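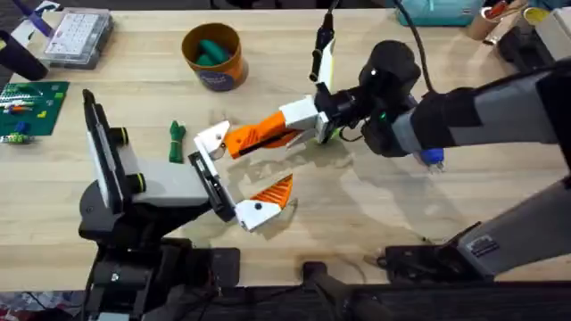
Plotance Support-Portal
Ticket: Zweiarm-Set im Testbetrieb, Arme kommen sich beim Übergeben zu nahe
Erstellt von: Karlijn Michiels (Verbeke)
Bearbeitet von: Ruben Jansen (Plotance Support)
Eröffnet am: 25. Februar 2022
Status: gelöst, Rückfrage offen

Problembeschreibung

Hallo zusammen,

wir haben euer Zweiarm-Set jetzt seit 16 Tagen zum Ausprobieren auf der Werkbank und ich muss sagen, im Großen und Ganzen macht es richtig Spaß! Auspacken, anklemmen, verkabeln, das ging alles an einem Vormittag (gut, ein bisschen Fluchen bei den Tischklemmen war dabei). Jetzt hänge ich aber an einer Sache fest und komme allein nicht weiter.

Wenn sich die beiden Greifer in der Tischmitte treffen, bleibt der rechte Arm manchmal mitten in der Bewegung stehen. Kein Ruckeln, keine Fehlermeldung in der Oberfläche, er steht einfach da. Der linke läuft weiter, als wäre nichts. Nach 60 Sekunden kommt dann doch noch ein "Zeitüberschreitung Partnerarm", und ich darf beide von Hand zurückfahren. Bei Einzelbewegungen habe ich das kein einziges Mal gesehen, nur wenn beide zusammen arbeiten.

Die Leuchte am rechten Arm ist dabei die ganze Zeit grün. Laut Handbuch heißt grün "bereit", das hilft mir also nur so mittelprächtig weiter.

Was ich schon probiert habe

1. Alles aus, Netzteile gezogen, kurz gewartet, alles wieder an. Danach lief es zwei Durchgänge lang prima, dann wieder Stillstand.

2. Kabel am rechten Handgelenk neu gesteckt. Da hatte ich am ehesten einen Wackler vermutet, weil der Stecker bei weiten Bewegungen ordentlich Zug bekommt. Saß aber fest, und wenn ich im Stillstand daran wackle, passiert gar nichts.

3. Firmware auf beiden Armen verglichen. Links und rechts gleich, daran liegt es wohl nicht.

4. Die orangen Finger in Ruhe angeschaut, ob sie irgendwo schleifen. Dafür habe ich den linken Greifer weit aufgemacht und den rechten Finger langsam an die offenen Backen herangefahren, und genau auf diesem letzten Stück wird es knapp.
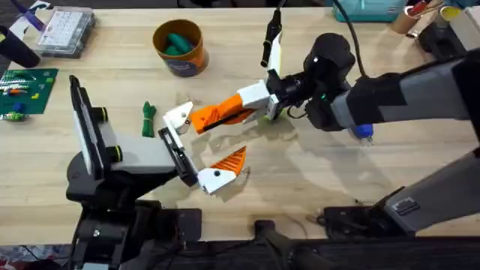 5. Geschwindigkeit auf die Hälfte gestellt. Der Fehler kommt seltener, aber er kommt. Ganz ehrlich, an der Stelle habe ich Kaffee geholt und dieses Ticket angefangen.

Antwort von Ruben Jansen

Hallo Karlijn, danke für die schöne ausführliche Meldung, so macht mir das Arbeiten Freude! Ich habe einen ziemlich starken Verdacht. Im Auslieferungszustand steht der Sicherheitsabstand zwischen den Armen auf einem Wert, der noch für die alten, kürzeren Finger gedacht war. Der rechte Arm ist bei euch der Folgearm und wartet brav, bis der linke Platz macht. Der linke weiß davon leider nichts.

Schau bitte mal unter Einstellungen, Arbeitsraum, Fingertyp. Da müsste "Standard" stehen. Stell auf "Rippenfinger lang" um und lass danach die Abstandsmessung an 3 Punkten neu laufen. Die Gegenstände in der Mitte nimmst du dafür am besten kurz vom Tisch.

Antwort von Karlijn Michiels

Volltreffer! Da stand tatsächlich "Standard". Umgestellt, neu vermessen, und seitdem ist der rechte Arm nicht mehr hängen geblieben, auch bei voller Geschwindigkeit nicht. Ich freu mich gerade wie ein Kind.

Zwei Sachen hätte ich trotzdem noch. Könnt ihr den Fingertyp bitte in die Ersteinrichtung packen? Im Menü hätte ich den nie gesucht. Und die Meldung dürfte gern früher kommen, eine Minute vor einem stummen Arm zu sitzen fühlt sich ewig an. Unsere Leute in Tirkbridge sollen im Mai dasselbe Set bekommen, denen würde ich das gern ersparen.

Antwort von Ruben Jansen

Beides ist notiert. Den Fingertyp in der Ersteinrichtung habe ich direkt an die Entwicklung weitergegeben, bei der Wartezeit muss ich erst nachfragen, ob wir da einfach runterdürfen. Das Ticket lasse ich so lange offen und melde mich hier.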